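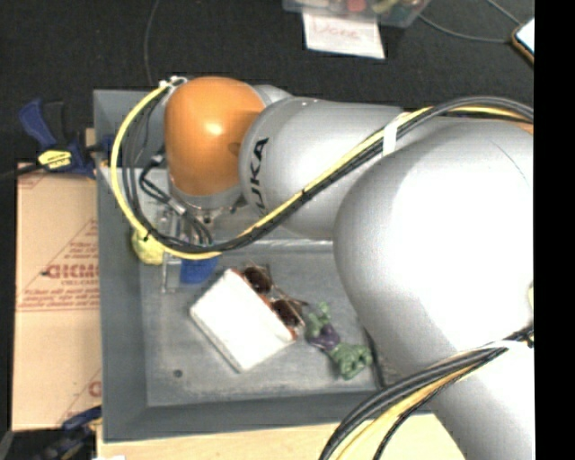
The KUKA over its bin at Zedero in Joststead. Sunglasses remain a sore subject.

Magazine > Features > Machines at Work

The Long Education of an Arm

By lunchtime the arm has tried to pick something up 200 times, and Shahla Nouri has watched most of them with the expression of a parent at a middle school band concert. She is eating a pear. The arm goes down into the bin, thinks about it, closes on whatever it has chosen, and comes up again. Sometimes there's something in the gripper. Both results get saved.

"People want to see the good ones," she says. "I've got plenty of good ones. You want to sell me something, sell me an interesting failure."

Zedero occupies the back half of a former carpet showroom in Joststead, and its business is examples. Customers have machines that need to grab things; the machines learn to grab things by being shown a great many attempts at it, each one stored with what the camera saw, where the gripper went and how it came out. Somebody has to produce those attempts. In Joststead the somebody is a large industrial robot built for a harder life than this one, bent over a gray tub on a wooden table.

I had pictured something cleaner. The bin is gray and scuffed and held in place with the kind of bar clamps you'd use to glue a chair. Yellow and black cables run down the outside of the arm and loop out around its wrist, cinched every so often with zip ties. On the far side, next to a plastic container of other odds and ends, is a sheet of paper on which someone has written "Done" in red. It's the most advanced inventory system in the building, and I was told not to move it.

The bin's contents, on the day I visited, included a white box, a green and purple toy and a pair of sunglasses. The box is what everyone in this line of work starts with. It has flat sides and it stays where you put it. A toy is harder, all lumps and odd angles. Sunglasses are a menace. They have lenses a depth camera tends to look straight through, thin frames that barely register, and arms that stick out and catch on the neighbors.

"I bought those at a gas station," Nouri says. "Best money this company ever spent. They've humiliated three different versions of the software."

Her first contract, for a parcel sorter in Westodton, called for 1,000 grasps on nothing but boxes. She delivered it in April of last year and the customer was delighted until they pointed their own machine at real shelves, where people keep things that aren't boxes. It had learned that the world is made of flat tops. Shown a bag of oranges, it hunted patiently for the lid.

So now she shops for trouble. She goes to yard sales. She has views on bath toys. Every object gets a stretch in the bin, turned this way and that, shoved against a wall, leaned on something else, and then it gets retired before the model can get too comfortable with it. The walls are where it gets educational. An object in the open can be approached from any side you like, but one jammed against the edge leaves the gripper a single good way in and several ways to hit plastic.

The tedious part is the resetting. Random, as every student of statistics knows, is hard for people to do by hand. Nouri found that when she scattered things herself, she tended to scatter them nicely, with a little space around each, as if setting a table. The model picked up her manners. She now tips the items in from a dishpan and keeps her hands out of it.

The current job is for Rezaei, a returns warehouse where the bins hold whatever the public has changed its mind about. Rezaei asked for 770 attempts on cluttered bins, failures included, and sent a spreadsheet defining eleven kinds of failure. Nouri has added a twelfth column. It's headed "Huh," and she says it is the only one her engineers read first.

I asked whether the arm was getting better. She said it depended on the morning. Boxes, yes. Soft things, mostly. She put down the pear core, leaned over to the keyboard and started another run, and we both watched the gripper go down.

Jun 7, 2026

We use cookies to remember your preferences and measure how our pages are read. Accept all | Manage settings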